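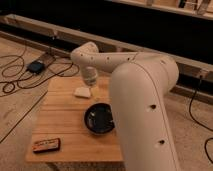 # A good wooden top is worth keeping, say the Vinstead menders

2022-11-07

Anyone who has ever stood in a kitchen wondering whether to live with a tired old board or throw it out would have felt very much at home at the Skála workshop in Vinstead, where the autumn round of the wooden tops sessions has just finished. It was a cheerful, crowded affair, with a good deal of tea, and it went on a fair bit longer than the posters had promised.

The sessions are run by Jarmila Doležal, who learnt her joinery from an uncle and has been looking after other people's tables ever since. She takes a small group each evening, and this time the subject was the sort of light, honey-coloured planked top that so many of us have at home and hardly ever look at. People came to learn how to read the grain, how to clean along the seams between the planks, and when to leave well alone (more often than you might think!).

"Most people scrub far too hard," Jarmila told me, over the noise of the kettle. "They go across the grain and then they wonder why it looks furry. Go along it, go gently, and stop before you think you should."

Her method is a simple one, and I shall pass it on as best I can. Brush out the seams first with something soft. Wring the cloth until it has almost nothing left to give, wipe the length of each plank, and leave the board standing overnight with air on both sides. Oil comes the next day, in a thin coat, and then a second one if the wood seems to drink the first. She is firm on the matter of wet cloths, which should never be left lying on the board while you go off to answer the telephone.

Ramiro Bermúdez came with a long bench top from his late mother's kitchen and went home very pleased with the front edge, which he had been meaning to see to for nine years. Dalibor Procházka had only come along to keep him company, but by the end of the evening he had borrowed a sanding block and put his name down for the next round. There was some lively talk over whether linseed or walnut oil smells nicer, and I am sorry to say that it was never settled.

The evenings have brought in 200 pounds towards new clamps and a better lamp for the far corner, where the light has always been poor – anybody who has tried to find a pencil mark over there in November will know exactly what I mean.

The next round begins in March, with six places on each evening and two evenings planned so far. Bring your own board if you can carry it, and an apron, and something to sit on if you are particular about chairs. Names can be left with Jarmila at the workshop, or on the sheet pinned up inside the door, where there is also a list of oils she is happy for people to bring.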